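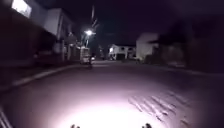
Front camera on the night route, headlight on, with the grooved stretch of asphalt on the right.

If your sidewalk-and-street robot drives like a champ all afternoon and then starts slamming on the brakes after dark, welcome, I lost most of a month to this one. The machine is our Zandum delivery rover, the test route is a quiet residential street, and the fault was a false obstacle stop that only showed up with the headlight on. I'll go through how I found it and what I changed, in the order I wish I'd done it.

First, the symptom. The rover would roll along near the curb, reach the rough patch and do a full emergency stop with nothing in front of it. Then it would sit there for 2 seconds, decide the world was fine, creep forward and do it again. Vivek Nigam, who walks behind it with the stop remote, got very tired of this (and so did his knees, because he kept walking into the back of it).

Step 1. Put the robot somewhere safe before you debug anything. Get a second person out there, cap the speed at walking pace and test the remote stop before each run. A rover that brakes for no reason is annoying, but one that quits braking because you got impatient with the settings is a lot worse!

Step 2. Pull the log and line it up with the video. I look for the stop event, then back up 50 frames and step forward one at a time. In our case the obstacle flag came on just as those diagonal grooves moved into the bright oval from the headlight. Out past the light they were faint, and the detector didn't care about them.

Step 3. Rule out the other stuff. I blamed the curb first — it glints a little on the left and I was so sure. Then I blamed the street lamp. I masked each one out of the recording and replayed it, and the stops stayed right where they were. Masking the grooves made them go away.

Step 4. Look at your lamp angle. Ours was tipped down hard, so the pavement close in got a big blown-out pool and anything rough inside it turned into high-contrast stripes. Latrice Pennington loosened the bracket and raised the beam a bit, and we dropped the brightness too. Nearly all the false stops went away with that one change. I'd been editing code for two weeks by then. Sigh.

Step 5. Only now touch the software. I made the detector wait for the depth sensor to agree before it calls a flat, dark streak an obstacle. Please don't just raise the threshold. I tried that, and in replay it got slow to flag a dark upright shape way down the street next to a small white vehicle. That could be a person, and I want the rover to treat it like one.

Step 6. Replay everything, old clips included. We have 243 night clips now, and any new setting has to get through all of them before it goes on the road. Then do the live run again with someone on the remote.

One leftover: after rain we still get a stray stop on the same patch. I'm trying a diffuser over the lamp in September and will add the results to this page.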